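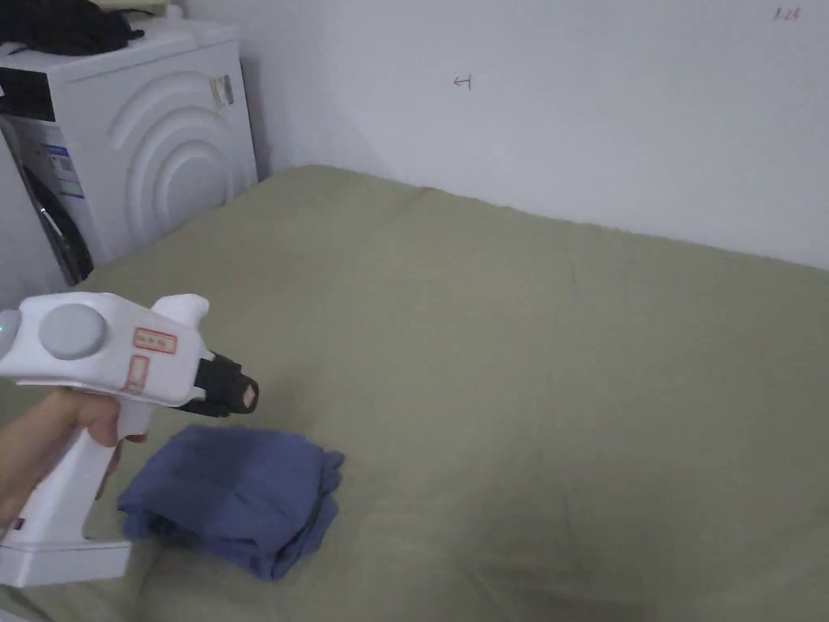
How far along is the Rarham oral history project? We have 25 interviews recorded out of the 30 we promised you, and most of those are typed up.

I know the plan said we'd have all of them by December, so let me tell you where the last five went. Two people moved to Falmont over the summer and I still want to get out there. One changed her mind, which is fine, and I've asked her sister instead. The other two keep rescheduling on me — they're both busier in retirement than I am at work!

The good news is the tapes from the old Marach cannery. Finbarr Ó Gríofa brought in a shoebox of cassettes his uncle made with the night shift, and wow, they're wonderful (lots of singing, some of it rude). We've had them copied and they play fine apart from one that drops out halfway through side B. They weren't in the original proposal, so I'd like your okay to add them to the collection.

Typing is slower than I budgeted for. We have 312 pages done and I'd guess about a third of the work still to go, mostly because the cannery people all talk over each other. I moved some travel money across to pay for extra typing hours, as we discussed on the phone.

The Van Beek reading room is booked for the listening evening, on a Thursday, doors at 6:30. It seats 103 and I've asked for the good speakers this time.

Still to do: finish the release forms, get to Falmont, pick the clips for the evening. I also need to know if you want your logo on the flyer — the printer is asking.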